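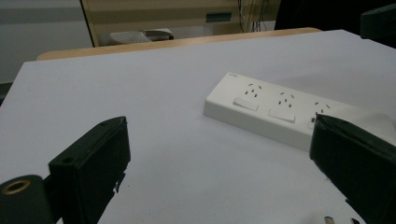
Speaker notes: Delegating when you used to do the job yourself
Elspeth Chisholm, Witthorpe managers' morning, 21 January 2022

12 Shares | 3 Comments

Open with the Lamont story. I was promoted there at 33 and for the first year I kept doing my old job at night. My team thought I didn't trust them. They were right.

Ask for a show of hands: who redid a piece of someone else's work this month? Wait. Let people look at each other.

Main point. Most new managers hand over tasks and keep the decisions. The person doing the work has to come back every time something changes, and both of you get slower.

Two questions to settle before you hand anything over:
What can this person decide without asking me?
When do we next talk about it?

Write the answers down and send them. An email of four lines is fine.

Ultgate example. Team lead with 11 direct reports, all copying her on everything. She counted one week's messages for me and got 828. We went through them together and sorted out which ones needed her. Very few did. She told the team which decisions were now theirs, and she stopped replying to the rest. The first couple of weeks were uncomfortable. Two people went on asking anyway, and she had to send the question back each time.
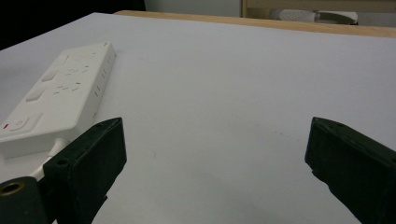 Say something here on mistakes. If you take the work back the first time it goes wrong, the whole team will notice. Talk about what happened, agree on what changes, leave the work where it is. The exception is anything to do with safety or pay.

Pairs exercise, ten minutes. Each person names one decision they still hold and says who could have it by March. Partner asks what's stopping them. No advice giving. Walk the room and cut in if they start fixing each other's problems.

Take three or four answers back, no more.

If time is short, skip the Jenonia slide and go straight to questions. If someone asks about remote teams, the answer is the same but book the check-in first.

Handout is on the chairs by the door. Next session is feedback, same room.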